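Sorting snack packets by container

The snack supply for the Trenness hikes had outgrown its drawer. I moved everything to a table in March and worked out a container for each kind of packet before putting anything back. Small flat packets are the awkward case: they slide over each other, they don't stack past a few layers, and whatever goes in first stays at the bottom until it expires. 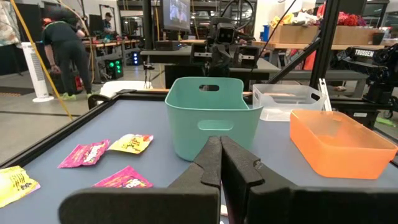 Pink and yellow packets, with the teal basket, clear bin and orange tray.

The basket gets the sweets. Its sides are high enough to file packets on edge, like index cards, and the handle cutout makes it easy to pull off a shelf. The clear bin is for anything I need to check without opening a lid or reading a label. The shallow tray is a staging area: packets to be eaten within 6 weeks go there and nowhere else.

Filing on edge has one weakness. A soft bag with a lot of air in it won't hold a vertical position by itself.
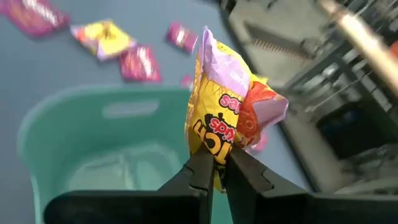 My fix is to put the puffy bags between flat ones and keep each row snug. Nine to a row works in the basket at home. At 100 percent fill the rows bind and the films start to crease, so I leave a gap at one end.

Weight is a minor issue. The full basket came to 506 grams on the kitchen scale, well within what the shelf in the Ilau cabinet will take. Next job is the tea.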